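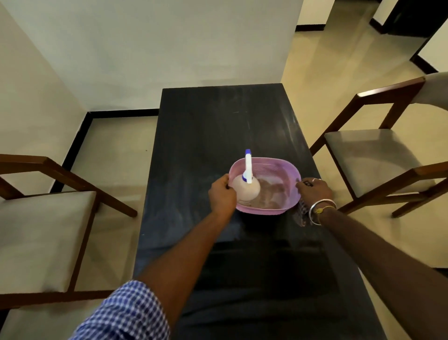 Course Handout 4: Recording and Annotating Household Tasks

Student Project in Service Robotics
Evia Institute of Technology, Ludanport Campus
Issued 2020-06-18

1. Purpose of this handout

This handout sets out the procedure for the second stage of the student project. In the first stage, each group wrote a task plan for a simple household activity. In the second stage, groups record a person carrying out that activity, divide the recording into steps, and prepare the result for use in training the Lodhi arm in the third stage. Students should read the whole handout before booking a recording slot. The safety sheet issued in April remains in force and is not repeated here.

2. The assigned activity

All groups work on table cleaning. The activity begins when the cleaning supplies are brought to the table and ends when they have been taken away and the table is clear. It includes the following stages, which must appear in every annotation file in this order:

Bring supplies
Place container
Take out bottle and cloth
Spray
Wipe
Return bottle and cloth
Remove container

A group may add stages between these, but may not merge or rename them. Where the person performing the task repeats a stage, for example by spraying and wiping one half of the table and then the other, the stage is entered again each time it occurs.

3. Materials

Each group needs a spray bottle, at least one cloth, and an open container that can hold both. A plastic basket with a rim is suitable. The bottle should stand upright in the container with the trigger above the rim, so that it can be grasped without first being turned. A cloth may lie in the bottom of the container or be carried in the hand, and both cases are useful to the project.

Bottles must be filled with plain water. Commercial cleaning products are not permitted in recordings, whether made on campus or at home. The bottle should be labeled underneath with the group number.

4. Recording

Recordings are made from the viewpoint of the person doing the work, with both hands in view whenever they are in use. The whole top of the container should be visible at the moment it is set down. Chairs and other furniture may be left where they normally stand. The project is concerned with ordinary rooms, and groups are asked not to rearrange a room for the sake of a tidy picture.

Performers may wear their usual clothing and jewelry. Sleeves, rings and bracelets change the outline of the hand, and the hand detector must be able to deal with them. The performer should not, however, change clothing or remove jewelry partway through a recording.

Each group submits 20 recordings. No fewer than 11 of these must be made in a room other than the teaching laboratory. Recordings that show a bystander's face, a computer screen with personal information, or any document with a name on it will be returned to the group and must be replaced.

5. Annotation

Annotation is done in Stevutex, which is installed on all laboratory machines. For every stage, the annotator marks a start and an end, and fills in four fields.

Left hand: what the left hand is holding or touching.
Right hand: what the right hand is holding or touching.
Contact: where on the object each hand makes contact.
Contents: what is inside the container, if a container is in use.

Only what can be seen is to be entered. If a hand is hidden, the entry is "not visible." If an object cannot be identified with confidence, the annotator uses the general word (cloth, bottle, container) and leaves the material blank.

The following entry, for a single moment in the handling of the basket, may be used as a model.

Left hand: basket
Right hand: basket and dark checked cloth
Contact: left hand on left rim, fingers over the edge; right hand on right rim
Contents: spray bottle, upright, left half; brown cloth, crumpled, right half

Two points in this entry deserve attention. The right hand is doing two jobs at the same time, and both must be recorded. Groups last term often listed only the larger object, with the result that the cloth vanished from the file and reappeared several stages later. The second point concerns the two cloths. They are separate objects and are given separate numbers (cloth 1, cloth 2) in the object list at the head of the file, and each keeps its number to the end of the recording.

A single image does not show whether a container is being lowered, lifted or held still. The annotator must step through the neighboring images before choosing between "Place container" and "Remove container."

6. Boundaries between stages

The start of a stage is the first image in which a hand moves toward the object concerned. The end is the last image before the hand begins a different movement. For "Place container," the end is the image in which both hands have left the rim. If one hand remains on the rim while the other reaches inside, the stage ends when the reaching hand leaves the rim, and the remaining hand is still entered in its own field.

Two members of each group annotate every recording independently. Where their boundaries differ by more than 11 images, the pair reviews the passage together and enters an agreed value. Both original files are kept and submitted.

7. Use of the shared set

Groups will train on their own recordings together with the shared set, which holds 2,876 annotated stages from earlier terms. Of these, 2,069 are released for training. The remainder is held back by the teaching staff for the final test and will not be made available on request.

The shared set may be copied to laboratory machines only. It may not be placed on personal storage or passed to students outside the course.

8. Submission and assessment

Each group submits one folder containing the recordings, both sets of annotation files, the agreed files, and a written report. The report should describe the rooms used, the differences found between annotators, and any stage that proved hard to define. Diagrams are welcome but do not count toward the length of the report.

Marks are divided equally between the annotation files and the report. The quality of the cleaning is not assessed. Late folders are accepted only with written permission obtained before the deadline.

Questions about Stevutex should be sent to the laboratory desk. Recording slots are booked on the sheet beside the laboratory door, one slot per group at a time.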